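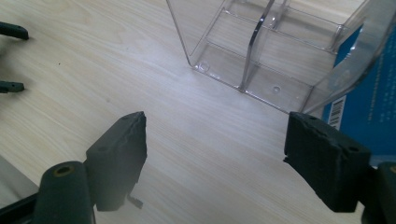
Tabletop with clear organiser box and blue cardboard box, Bolel Yard

About us

Riltirside Samba School teaches drumming, dance and costume making, and takes a parade band out to street festivals, carnivals and town centre events. We are a not-for-profit company. We work mainly in Riltirside and the towns close by, and travel further in summer when the carnival season is on.

How we started

The school grew out of an evening drumming class run by Jailson Camargo in the upstairs room of the Figueiredo Social Club. The class was set up to put a band into the Riltirside May Fair, which at the time had floats and a brass band but very little on foot. The band was meant to play once and then stop. Most of the players wanted to carry on, so the class was kept going through the winter and the school was registered as a company the following year.

We stayed at the social club until the noise became a problem for the people using the function room below. We then moved to Bolel Yard, a former joinery works behind Canal Road. It has thick walls and no close neighbours after the other units shut at 6pm. The ground floor is the rehearsal room and instrument store. The costume room and office are upstairs.

What we teach

Beginners' drumming is for people who have not played before. You do not need to read music. Everything is taught by ear and by hand signals, and new players usually start on surdo (the large bass drum), tamborim or shakers. The course follows school terms and you can join at the start of any term.

The main band rehearses weekly from 7.30pm. Players move up from the beginners' course when the course leader thinks they are ready, or they can come straight in if they have played with another band. We ask main band players to commit to a reasonable share of the summer dates. If you work shifts, tell us and we will try to plan round it.

Dance classes cover samba no pé and the group routines used in the parade. Wear trainers or soft shoes. Dancers do not have to parade, and a fair number come only for the class.

The costume workshop runs from January until the end of the carnival season. It makes headdresses, collars and backpieces for the dancers and tabards for the band. Sewing experience is useful but a lot of the work is cutting, gluing and wiring. Please bring your own scissors if you have them, as ours are shared with the schools team and are not always in the building.

The junior band is for children in school years 5 to 9. It has its own leader and its own shorter parade set. A parent or carer must stay on site for the first session.

The parade band

The band can be booked as a walking parade group or as a standing group for a stage or a town square. A walking set normally lasts 40 minutes. After that the players need a proper break, with water and somewhere to put the drums down. We can do 2 sets in an afternoon.

The largest group we send out is 30 players and dancers. For narrow streets, indoor markets and shopping centres we suggest a smaller group, and we will say so if we think the route is not suitable for the big drums. Organisers should send us a route map with any steps and steep hills marked. We also need to know who is managing the road closure and where we can park the van.

We have played at the Riltirside May Fair every year since the first class, and we lead the Maroser Lantern Walk in the autumn. The lantern walk is run by Maroser Town Council, so questions about the route, stalls or road closures should go to them and not to us. We provide the music and run the lantern-making sessions in the library beforehand.

Work in schools

We run one-day and half-term projects in primary and secondary schools. A one-day visit gives each class a drumming session and finishes with a performance in the hall or playground. A half-term project includes costume or lantern making and can be tied to a local event if the dates fit. Last school year 371 pupils took part in the longer projects.

We bring all the instruments. The school needs to provide a hall or large classroom, a member of staff in the room at all times, and unloading space close to the door. Ear defenders are available for pupils who want them. All our school leaders hold enhanced DBS checks and we can send our safeguarding policy before the visit.

Who we are

Jailson Camargo is the artistic director. He leads the main band, writes most of the arrangements and teaches the dance classes with two assistants. He grew up in Recife and came to this country to work as a sound technician, and he still looks after the sound for several local festivals.

The beginners' course, the junior band and the costume workshop each have their own leader, paid by the session. The office is staffed part time and deals with bookings, school visits and membership. The board meets in the spring and autumn. Minutes are kept in the office and members can ask to read them.

How we are paid for

Most of our income comes from class fees, parade bookings and school projects. We apply for grants for particular pieces of work, such as new drums for the junior band or free places on the beginners' course. Free and reduced-cost places are available every term and you do not have to give details of your income, just ask the office.

We do not charge for members' costumes, but they belong to the school and must be returned at the end of the season. Drums can be borrowed for home practice against a refundable deposit. The large surdos stay at Bolel Yard.

Visiting us

The entrance is through the green gates on Canal Road, then left at the end of the yard. The rehearsal room and toilets are on the level. The costume room is up a flight of stairs and there is no lift, so if stairs are difficult please let us know and the workshop can be set up downstairs. Parking in the yard is for loading only until 6pm. After that you can use any of the marked bays except those outside the tyre fitters.

The office is open from 10am to 2pm in term time. Outside those hours please leave a message or use the contact form. Replies are slower in July and August when we are out with the band.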